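Entering a design award with a four-person studio

2023-05-22

The entry for the Vomport packaging work went in last night, with the deadline still a day off. That is early by our standards. Several people have asked how the process works for a studio of our size, so I am writing it down while the details are still in my head. I will skip the question of whether awards matter. I have a view, it changes every year, and it has no bearing on the procedure.

Some background. Vomport makes replacement parts for household water filters. They came to us in March of last year with 68 separate boxes, each drawn by whoever was in the office that week. We cut the range to 5 box sizes with one grid and one type family. Dalal Daher did the structural drawings and most of the type. I did the numbering system and argued with the printer.

Reading the rules

Read the whole rulebook before opening the form. The form does not repeat the rules, and it will accept things the jury office later rejects. The category definitions are where we lost time. Our first plan was to enter under brand identity, as the logo was redrawn as part of the job. The definition for that category asks for evidence across at least three kinds of media, and we have boxes, a shipping label and a price list. A price list is a weak third. We moved to packaging series, where the same material is more than enough.

Check the release date window too. The award counts from first sale, and a client will often give you the date of the launch party. Vomport gave us two dates that were six weeks apart. Both fell inside the window, so no harm done, but we asked for an invoice to settle it.

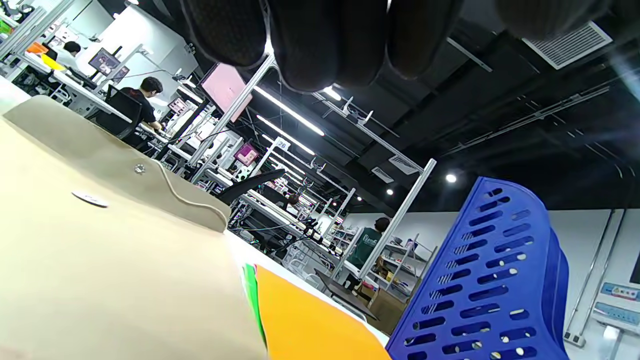 The written statement is limited to 200 words, and the limit includes the project title. We wrote it four times. The first draft was mine and described the process. The second was Dalal's and described the problem, and it was better. Jurors read these in bulk, and the first line should say what the thing is and who buys it. Ours now begins with a plumber looking for a part number in a dark cupboard. I would have preferred something flatter, but I was outvoted.

One small point on word counts: the form counts a hyphenated word as two. Our own software counts it as one. We were over by four without knowing it, and the form cut the end of the last sentence without any warning. Paste the text back out of the preview and read it again.

Photography

We hired Terko, a product photographer we have used before, for a single day. The rules allow ten images and I would send fewer. We sent seven: one of the full range, one for each box size, and one close shot of the part number panel. The full range shot took until lunch, mainly due to a white carton that reflected onto everything next to it. Color was checked against printed sheets under a daylight lamp – screen proofs alone were off in the warm grays.

Export at the size asked for. Last time we sent larger files and the upload page scaled them down badly, with visible stepping on the small type.

Credits

Get the credit list agreed in writing before the week of the deadline. Ours has the client, the studio, the photographer and the two print firms, Nollier for the cartons and Awwad for the labels. Nollier asked to be listed under their group name, which appears nowhere on our paperwork, and this took three calls. The list cannot be changed after submission without a fee.

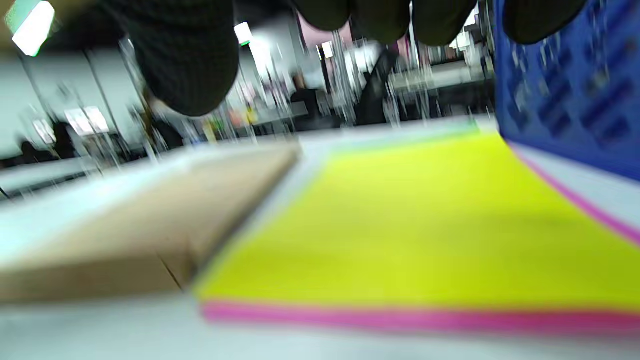 Cost and physical samples

The entry fee is only the first part. If the work passes the first round, samples go to the jury by courier, and if it wins there is a further charge for the exhibition and the yearbook. Read that page with care, as the winner's package is not optional in most of these awards. We put the full amount in the budget at the start and treated the fee as spent.

For samples, keep flat and made-up versions of every box. Flat ones travel well and can be folded on arrival, but jury staff will not always fold them along the right crease. We are sending made-up boxes in a fitted tray, plus one flat set as spares. The tray is plain gray board, cut by Dalal on the studio table and revised twice after the largest box turned out to be 4 mm deeper than drawn.

First round results are sent by email. Until then there is the Vomport price list to reprint, which still has the old phone number on page two.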